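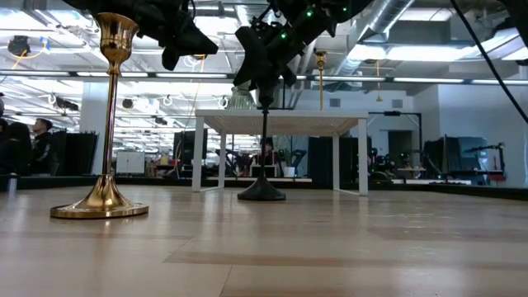
## Keeping a two-arm cell sweet: gripper jobs before the candlesticks come out

I look after the pair of arms we call Drorel, and candlesticks are my favourite test of whether I've done it properly. Brass is slippery and heavy at the bottom, and a thin black stem shows up a lazy finger straight away!

- **Wipe the finger pads first.** A lint-free cloth and a drop of isopropyl. Do the candlesticks too, while you've got the cloth in your hand (metal polish leaves a film that ends up on the pads, and then everything slides).
- **Lock off the power before your fingers go anywhere near.** Yes, even for a quick wipe.
- **Check the finger screws.** I put a paint-pen line across each one, so a glance tells me if it's moved. Miklós Pálfi prefers a torque driver and he's probably right, but he isn't here at 8 in the morning.
- **Follow the cable with your hand.** Move each arm slowly to its furthest reach and feel for tugging. I like a generous loop, and I swap the ties every August whether they look tired or not.
- **Close on something skinny, slowly.** A stem near the top is ideal. If it leans as the fingers meet, one side is getting there early, so re-zero and try again.
- **Write down the cycle count.** I grease at 3000. Last time I let it creep up and oh, the squeaking.

Spare pads live in the Primwood drawer, under the good cloths. Please put the lid back on the polish.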